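Session 6: reading a match report, and then writing one

Notes for the Saturday group, April 6, 2019. Bring these with you next time, along with your own notebook and a pen that works outdoors.

Last session we looked at how a stadium announcer builds a sentence. Now we get to my favourite thing in the whole course, the short report: 144 words, filed at the final whistle, on a game the reader may not have seen. It's a tiny form and you can do so much with it!

## What goes in the first sentence

The result. I know, I know, we all want to start with the weather or the noise of the crowd. But somebody reading on a phone at the bus stop wants to know who won, and by how much, and they want it before the bus comes. Put the score in, name both sides, and then give the one fact that makes this match different from the others played that afternoon.

Compare these two openings, both written by people in this group in January (used with permission):

> It was a cold afternoon at the Claeys ground and both teams came out looking keen to get started.

> Sidska came from 14 points down at half-time to beat Fitik 31–28, with Liesbeth Leemans kicking the winning penalty from wide on the left.

The second one is packed, and you could even argue it's a bit too packed, but look how much you know already. You know the final score, you know there was a comeback, you know who settled it and from where. I'd read on. I did read on, in fact, and the second paragraph was lovely too. 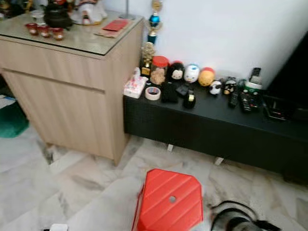 *Photo: Morven MacLeish*

## Order of play is not order of telling

Most first drafts go minute by minute. Kick-off, first try, second try, a scrum, an injury, half-time, and so on until the reader has wandered off. Your notebook should be in that order. Your report shouldn't be.

Try this when you sit down to write:

1. Ring the moment that decided the match. Only one.
2. Put a star next to two other moments that led up to it or nearly spoiled it.
3. Cross out anything that would have happened in any match. Kick-offs, throw-ins, water breaks.
4. Write the ringed moment straight after your opening sentence, then go back and pick up the starred ones.
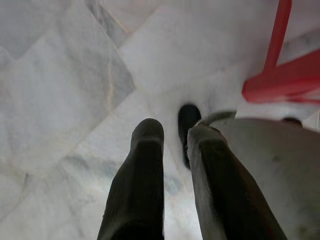
## Verbs

Sports writing has a wonderful stock of verbs and we overuse every one of them. Teams "cruise", "storm", "edge" and "crash" all season long. You don't have to ban them, but ask whether the verb fits the score. A side that wins by three hasn't cruised anywhere. A side that wins 40–6 hasn't edged it.

Plain ones work surprisingly well. *Ran, kicked, dropped, caught, missed.* The best line anyone wrote in January had "dropped" as its only verb and I can still see that ball going down.

Watch out for the passive too. "A penalty was awarded" leaves out the two things we want, who gave it away and what for.

## Numbers

Pick them carefully. The official sheet for the Trokau match has a column for nearly everything, and it's tempting to pour the lot in. In a short report you have room for the score, the half-time score and perhaps one more. If Fitik had most of the ball and still lost, that's your extra number. If the crowd topped 1000 for the first time at that ground, use that instead, and leave the tackle count for the coach.

Check every figure twice, and check the names more often than that. A player will forgive a dull sentence about her — she won't forgive being called Lisbet.

## Quotes

You may get thirty seconds with a captain in the tunnel. Ask something that can't be answered with "we gave everything". My usual is "When did you know?" and it nearly always gets a real answer, with a minute and a place in it.

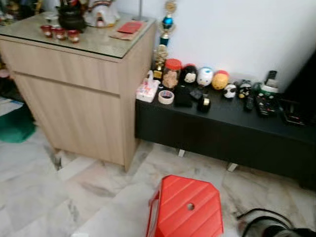
Write the answer down exactly, including the odd bits. If the captain says they knew when the wind changed, you've got your closing line, and you didn't have to make it up. If you get nothing useful, leave the quote out altogether. A report with no quote in it reads perfectly well.

## For next time

- One report on any match you watch in full, 144 words at most, headline not included.
- Your notebook pages from the same match, messy is fine.
- Read two reports of a game you saw yourself and mark where they disagree with each other.

Morven will take the first half on headlines, and I'll go round with your drafts after the break.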